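Ticket 620: knob task, gripper loses hold when turning
Project: Rinedside student robotics, simulation group
Opened by: Jarosław Stępień
Opened: 23 Aug 2025
Status: open, waiting on retest
Priority: normal

Problem

The arm reaches the round knob in the kitchen model but does not turn it far enough for the task to score. The scoring script wants 30 degrees. In most runs the wrist rotates the full amount and the knob stays behind. The log shows contact on one finger only, then no contact.

Setup

Stock arm, two-finger gripper, Salgado scene file, controller from the Zindow branch. Step size is the default. I have not touched the knob model, and the joint limits match what the handout says.

What I tried

1. Raised finger friction in the config. Same result.
2. Lowered wrist speed by half. The knob moves a little more, then the fingers slip off.
3. Moved the grasp target 3 mm closer to the panel. The planner now fails on some starts because the gripper housing is too near the surface.
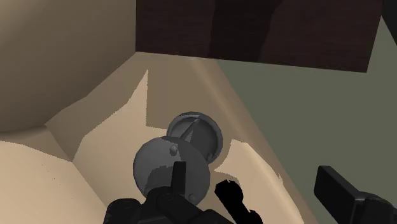 The grasp target is a point at the center of the knob, and the approach angle is taken from the panel normal. I printed both. The point is right. The angle is not, because the panel slopes and the script is reading the normal of the cabinet body it belongs to. That would explain one finger touching well before the other.

Reply from Pokitz lab desk

Please read the normal from the knob joint axis instead. It is in the same scene file, under the joint entry. Also log both finger contacts before the wrist starts to move, and hold the wrist until both are nonzero. Put friction back to the default first so we can compare.

Update, Jarosław

Friction is back to default. Approach now uses the joint axis. Ran 20 starts with the new angle. Both contacts register in most of them and the knob gets past the scoring line. The failures left are all starts where the arm comes in from the far right and the elbow hits its limit. I have the seeds saved in the team folder.

Still to do: add the contact hold to the main script, rerun the failed seeds, and have someone else run it on the lab machine before the September demo. Leave this open until then.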